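Moving a Clunel Music Library to a Network Drive

Filed under: Audio, Storage

Applies to Clunel 7 on a desktop computer and any Kofler network drive with file sharing turned on. Menu names in Clunel 6 are slightly different, and the Relocate command is missing there. Update before starting.

The library used for this page was 76 GB, mostly ripped from CD, with a few hundred purchased tracks mixed in. It synced to a Zaden player over USB. The goal was to have the files on the network drive, keep play counts and playlists, and continue syncing the Zaden without erasing it.

What Clunel stores, and where

Clunel keeps two separate things. The media folder holds the audio files. The library file holds ratings, play counts, playlists, date added, and the path to each track. By default both sit in the Music folder under the user account.

Only the media folder should go on the network drive. The library file is written to constantly while Clunel is open, and a brief network dropout during a write can damage it. Leave it on the internal disk.

Artwork is a third case. Artwork added by hand is embedded in the track and travels with it. Artwork fetched by Clunel is in a cache next to the library file and does not need to be moved.

Before copying

1. Open Clunel and go to Library, then Show Missing Files. Fix or delete every entry in the list. A track that is already missing will still be missing afterward, and it is harder to sort out then.

2. Go to Library, then Consolidate. Tracks that were added from the desktop, a download folder, or an external disk are copied into the media folder. This can take some time and increases the size of the folder. Ours grew by 10 GB.

3. Write down the number of tracks shown in the status bar.

4. Quit Clunel. Make a copy of the library file and put it somewhere outside the Music folder. The file name ends in .clb.

5. Check the free space on the Kofler drive. It should be at least the size of the media folder plus a margin for new music. The share used here had 400 GB free.

6. Turn off sleep on the computer.

Setting up the share

Log in to the Kofler admin page from a browser and create a new share. We named it Bruddale to match the drive. Use letters and numbers only. Spaces work for browsing but cause trouble in Clunel paths.

Give the user account read and write access. Turn off the recycle bin option for this share, or deleted tracks will continue to take up space. Leave the media server option off until the copy is finished, as it will try to index files while they are arriving.

Connect to the share from the desktop computer and save the password. Set the share to reconnect at login. On Windows, assign a drive letter near the end of the alphabet so that it does not collide with a USB disk later. On a Mac, the share appears under Volumes with its own name, and that name must stay the same from one login to the next. If a second copy of the share is mounted by mistake, the system adds "-1" to the name and every track in Clunel will show as missing.

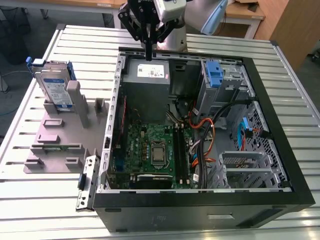
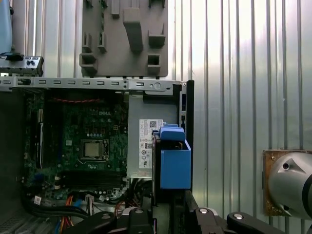 Can the internal drive be taken out of the old computer and connected by USB to do the copy?

It can, and for a large library it is usually faster than copying over Wi-Fi. Shut the computer down, unplug it, move the drive to a USB adapter, and copy the media folder from there. The library file must be copied as well, and Clunel on the new computer has to be pointed to it by holding Shift at launch. If the old computer still starts and has a wired network port, the time saved is small.

Copying the media folder

Use a wired connection for the first copy if there is one. Copy the whole media folder, including the hidden index file at the top level. Do not drag individual artist folders. If the copy stops partway through, a drag and drop transfer leaves no clear record of what was finished.

On Windows, robocopy with the /E and /R:2 switches handles interruptions well. On a Mac, rsync -a does the same job. Either command can be run a second time, and files that are already in place are skipped.

When the copy is complete, compare the file count and total size of both folders. The size on disk can differ between file systems. The count and the plain size in bytes should match.

Pointing Clunel to the new location

1. Open Clunel. Do not play anything yet.

2. Go to Preferences, then Files, then Media Folder. Choose Relocate, not Change. Change affects only where new tracks are stored. Relocate rewrites the stored paths.

3. Select the media folder on the share and confirm. Clunel checks each path against the new folder. Expect this to be slow.

4. When the check is finished, compare the track count to the number written down earlier.

5. Play a few tracks from different parts of the library. Right-click one and choose Show File to confirm that it opens from the share.

6. Rename the old media folder on the internal disk. Adding "old" to the end is enough. If anything in Clunel still depends on it, the missing file marker will appear within a day or two of normal use.

Delete the old folder only when the library has been used for a while without trouble and a backup of the share exists. A network drive with two mirrored disks is not a backup. Kofler drives can copy a share to a USB disk on a schedule, under Tasks in the admin page.

Syncing the Zaden

The Zaden identifies a library by an ID inside the library file. That file has not moved, so the player should connect normally. If Clunel offers to erase and sync, cancel. It usually means a new empty library was created by accident. Quit, hold Shift while starting Clunel, and select the original .clb file.

The first sync after the move rechecks every track and takes longer than normal. Later ones are limited mostly by the USB connection. Syncing over Wi-Fi from a share that is also on Wi-Fi sends each file over the air twice, and is not worth using for more than an album or two.

Known problems

All tracks show as missing after a restart. Clunel was opened before the share was connected. Quit, connect the share, and open Clunel again. Do not run Show Missing Files and delete the results.

Duplicates appear after the move. Watch Folder is still set to the old location. Remove it under Preferences, then Files.

Accented characters are garbled in artist folders. Set the share's character set to UTF-8 on the Kofler admin page and copy the affected folders again.

Gaps between tracks during playback. Raise the read buffer under Preferences, then Playback. The default is two seconds. Ten works on a busy network.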